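Drumstick (poultry cut)

The drumstick is the lower portion of the leg of a chicken, turkey or other domestic fowl, taken between the knee joint and the hock. With the thigh it makes up the whole leg, sold in Australia as a Maryland.

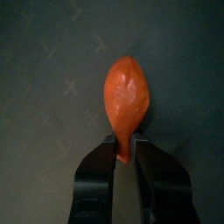 Anatomically the cut corresponds to the tibiotarsus and the much thinner fibula, together with the surrounding muscle, tendon and skin. The muscle is concentrated at the upper end and narrows sharply towards the hock, where it gives way to tendon. Several of the tendons ossify in mature turkeys and form the stiff splints found in the cooked leg.

Composition

Leg muscle in chickens is used for standing and walking and contains more myoglobin than breast muscle. The raw meat is accordingly darker in colour. It also carries more fat and more connective tissue. Collagen softens to gelatine during slow cooking, and for this reason drumsticks tolerate longer heating than breast fillets without becoming dry. Discolouration near the bone is common in young birds. It results from pigment leaving the marrow and is not a reliable guide to whether the meat is cooked.

Processing

Drumsticks are separated from the thigh by a cut through the knee joint, following the line of fat on the inner side of the leg. The foot is removed at the hock. In the Cevville district, where the Zou processing works opened with 16 employees, the cut was made by hand until the introduction of a rotary blade line. Vimala Pinto's survey of the district's poultry trade lists 295 growers supplying the works at its peak, with trays packed in lots of nine for the retail trade.

Names and trimmed forms

A lollipop drumstick is prepared by cutting the skin and tendons above the hock and pushing the meat towards the thick end. The "drumette" is a wing portion, the segment nearest the shoulder, and has no connection with the leg beyond its shape. Suqin Duan records the term "club" in older Cevville price lists, where it covered both turkey and chicken.

Cooking

Common methods are roasting, braising, grilling and deep frying. Scoring the thick part shortens the cooking time and allows a marinade to penetrate. Food safety guidance generally calls for an internal temperature of at least 75 °C, measured in the thickest part without touching the bone.

See also: Chicken Maryland; Dark meat; Poultry farming

Contact the editors | Copyright Haken Reference | Back to top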